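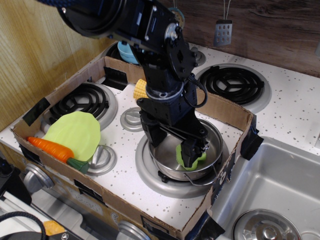

**Pre-purchase inspection, arm station, play kitchen bench**
Site: Minbridge, back lab
Date: 2025-04-11
Inspected by: Manju Bhatt
Copy to: Nesrin Bozkurt (budget)

Scope is the existing station only. Nesrin needs to know what can be carried over to the Hesside order and what has to be bought new before the second station is built. Marks: OK, FIX (repair from stock), BUY (goes on the list), HOLD (decide later).

## 1. Power and shutoff

- [x] Stop button reachable from operator's chair. **OK**
- [x] Stop button cuts arm power when pressed. **OK.** Pressed twice, once at rest and once during a slow move. The arm drops when power goes, so keep hands out from under it.
- [ ] Separate shutoff for each station. **BUY.** There is one power strip for the whole bench. The second station can't share it.
- [x] Power supply label matches the arm manual. **OK**
- [ ] Spare power supply on the shelf. **BUY.** We borrowed the last one in November and it never came back.

## 2. Arm and gripper

- [x] Bracket bolts tight. **OK.** Two needed a quarter turn at the base.
- [x] No cracks in the brackets. **OK**
- [ ] Cable held clear of the joints. **FIX.** Black cable hangs in a loop off the arm. Tie it back with enough slack for full reach. Check again after a day of running.
- [x] Gripper jaws close evenly. **OK**
- [ ] Jaw pads in good shape. **BUY.** Worn on the inside faces. Tadska sells them in packs of 4. One pack covers both stations if we are careful, but I would order two.
- [ ] Gripper can reach into the steel pot without loading the wall. **HOLD.** Small pieces end up against the side of the pot and the jaws have to go in after them. I'd like a current limit set before we pay for a stronger gripper. If the limit solves it, the stronger one comes off the order.

## 3. Work area

- [ ] Tray fixed to the stovetop. **BUY.** It is a cut-down cardboard box with black tape on it. It keeps the vegetables from rolling into the sink and it cost nothing, but it can't be wiped down and the tape will have to be redone again and again. Ask Bhatia for a price on a low plastic tray. It must be no taller than the box walls or the arm will hit it on the way in.
- [x] Tray leaves the front burner clear for the pot. **OK**
- [ ] Knobs protected from arm contact. **HOLD.** Some of the stove knobs stand up inside the tray. No damage found. A bigger tray won't help with this and I don't want to cut the stovetop.
- [ ] Cables off the front edge of the bench. **FIX.** Coiled black cable lies across the left front corner, where people lean in to reset the pieces. Clips are in the drawer.
- [x] Hanging items clear of arm travel. **OK.** The little grater on the back wall stays where it is. Recheck if the base is moved.

## 4. Test pieces

- [x] Pieces free of splits and sharp edges. **OK.** Checked the carrot, corn, lettuce leaf and the small green one.
- [x] Pot and bowl free of dents and burrs. **OK.** Ran a cloth along the rim of both.
- [ ] Matching set for second station. **BUY.** Get the same make. The last time we mixed sets the sizes were off and a week of runs had to be thrown out.

## 5. Costs for Nesrin

| Item | Supplier | Price |
|---|---|---|
| Arm, second station | Hesside | $800 |
| Jaw pads, two packs | Tadska | $70 |
| Power supply, power strip, toy set | various | $122 |
| Plastic tray | Bhatia | waiting on quote |

The FIX items need no money. Prices are before shipping. Hesside wants payment with the order, so the arm can't be split across two budget periods the way we did with the bench.

The stronger gripper is not in the table. Please leave room for it until I've tested the current limit.

## 6. Comments

M. Bhatt: Station can keep running while the order is open, provided both cable items are fixed first. I would hold off on a third station. The bench doesn't have the depth and we'd be buying furniture as well.

N. Bozkurt: Agreed on pads and power. Get a price for two trays, one per station. Can the stovetop for the second station come from the storage room or is that one broken?

M. Bhatt: Sink side is cracked, burners are fine. Usable if the crack is taped over. Will add it to the next inspection.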